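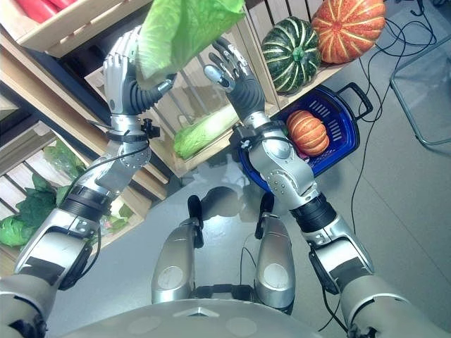
**What does the new Cluvis release change for people who program humanoid robots?**
It lets the arm planner and the finger controller share one plan, so a robot can change its grip while the arm is still moving.

3/25/18

Cluvis, the open motion planning toolkit maintained by the software team at Vuvness, is out in version 7, and it's a big one! The headline feature is a shared planner for two arms and two hands. Until now, users had to write their own glue code to get an arm to wait for the fingers (or the other way around), and plenty of them grew tired of it.

"We threw away the handoff between the two programs," said Oluwaseun Ekwueme, who leads the planning work. "The arm used to arrive, stop, and tell the hand to start. Now the hand is already closing when it gets there, and if the lettuce is softer than we guessed, the whole path shifts a little."

Produce is the test case the team keeps coming back to. A cabbage has no two sides alike, leaves bend and hide the stem from the camera, and a pumpkin needs a very different hold from a bunch of greens. The release comes with 2,536 recorded grasps on vegetables, all replayable in the simulator, so a developer without a robot can still try out changes to the code.

The planner now updates its path 200 times a second on an ordinary desktop computer. There is also a new viewer that draws the planned path for each finger in its own color, with a slider to step back through a failed grasp. It's a joy to use, and it may be the part that wins over the most newcomers.

Liesbeth Van Loon, a developer at Trallham, has had the test version since it went out to partners. She moved her group's shelf-picking code over and deleted more than 1,000 lines along the way. "I kept looking for the piece I'd forgotten to port," she said. Her one complaint is the setup file for new hands, still long and easy to get wrong.

A fix for that is planned for July, along with support for the Seixas depth camera driver. Code written for version 6 will run without changes, though the old hand controller has to be switched on in the settings.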